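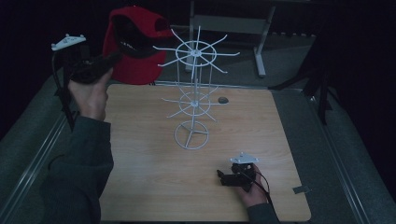
A red cap held in the left gripper, beside the small wire rack on one of the tables at Iresmont.

The building in Iresmont has no sign with the word robot on it, and I passed it two times before I rang the correct bell. It was the open day of Plelel, 18 Jun 2025, and I expected big orange arms behind glass. The first room had tables, metal frames, many cables and people with their sleeves pulled down to the wrists, working in near silence.

Plelel teaches machines to handle the goods of small shops. The teaching is done by hand. A person takes one gripper in each hand, with a white plate on top of each so that its movement can be followed, and does the task again and again in the way a robot should later do it. For the visitors the task was caps and a spinner rack, the kind you see near the cash desk of a gas station. This one is white wire with two levels of hooks, and it is small enough to stand on a table.

Graça Frade has led the recording team for six years. She came from a clothing store in Gronville, where she dressed windows, and she believes this is the best preparation a person can have. "An engineer looks at the hook," she told me. "I look at the cap. The cap is soft, it changes its mind while you carry it."

I asked why they don't simply write down the movement in a program. She gave me a cap and asked me to explain with words only how to turn it so that the opening meets the hook. I tried for perhaps a minute. Then she took it back, very politely.

One recording of a task is called a pass. The team had 1,794 passes with caps on the morning of my visit, and Ms. Frade wants many more before December, when the first trial in a real store is planned. The store belongs to Bevan, a family business that sells hats and travel goods, and the owner had come too. He stood with his coat on the whole time and asked good questions. What happens when a customer puts a cap back on the wrong hook? What happens when a child spins the rack?

For the first question there is already an answer. In 21 different starting positions the cap is placed badly on purpose, and the person with the grippers has to correct it. For the second one, Ms. Frade said, they have only begun.
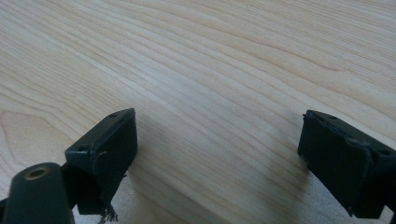 After the coffee the visitors were allowed to try. The grippers are lighter than I thought, but my hands did not believe they were mine. You feel the object late and a little weakly, as if you wear winter gloves, and you must watch your own fingers – something I have not done since I learned to tie my shoes. My first cap fell. My second went on the hook and stayed there, and a woman behind me clapped.

A retired tailor from Gronville was much better than the rest of us. He worked slowly, kept his elbows close to his body and never closed the jaws more than the fabric needed. Ms. Frade asked him if he was free in the autumn. He laughed, but I saw that he wrote down the telephone number.

There were over 100 visitors during the day, more than the company had chairs for. Some of them left disappointed, because no robot moved by itself while they were there. The robot that will use these recordings is kept in another building, and it is shown only to partners. I understand the disappointment, although I did not share it. The owner of Bevan was still at the table when I went for my train, now without his coat, and he was waiting for his turn with the grippers.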